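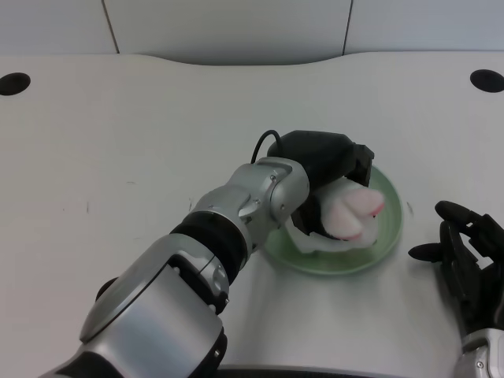
By Jade Ellwood
Posted March 30, 2021 in Tidy Tips

Soft toys on the desk again. Same at your house? Quick list today, dinner's on.

Use a plate. Any shallow plate you don't eat off anymore. Mine for this is pale green with a ridged rim. Small plush goes on the plate, plate goes on the table, and the toy isn't sitting in pencil dust or toast crumbs. When you need the table you lift one thing. Done.

One toy per plate. Two and it's a pile, and a pile grows.

White plush shows everything. Rabbits with pink ears are the worst, the pink can bleed if you scrub with hot water. Cool water, one drop of dish soap, a white washcloth (not a colored one, ask me about February). Dab. Dont rub. Do the ears last with a clean corner of the cloth.

Test first on a bit that doesn't show. Under a foot, inside a flap.

Drying: flat on a towel, shape the ears with your fingers while they're damp, turn it over when the top feels dry. No dryer unless the tag says so. Haruna Hamada wrote in to say she stands hers in front of a fan overnight and the fur comes out fluffier. Tried it. She's right, but put something heavy behind the toy or it ends up on the floor.

Fur gone flat? Old soft toothbrush, short strokes, once it's completly dry.

No tag left, no idea what's inside? Surface clean only. Some of the older ones have cardboard in the ears and that's the end of that.

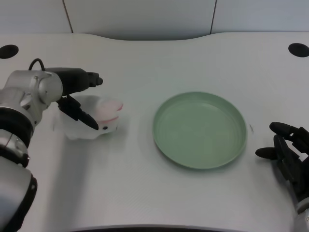
White and pink on a white table, easy to lose.

Now the table. White tops look great for a day. Wipe dry first, get the grit off, THEN damp. Other way around you're just making gray paste. Marker: a little rubbing alcohol on a cotton ball, try a corner first. Rinse after.

Cord holes at the back corners, if your desk has them. Beads, eraser bits, tiny doll shoes, all of it goes down there. Run the narrow vacuum nozzle over them with an old stocking stretched across the end so you get the shoes back. If there's no cord going through, a circle of felt cut a bit bigger than the hole and pushed in does fine.

Curved edges: fold the cloth over the edge and slide along, top and side get done in one go.

Thin scraps of fabric, doll blankets, hankies etc. Fold in half, in half again, shoebox. Anything white goes on a dark tray or you'll wipe it up with the crumbs. I have.

Next time, stuffed animals that are too big for the washer. Riku Tamura has a bathtub method, send yours too.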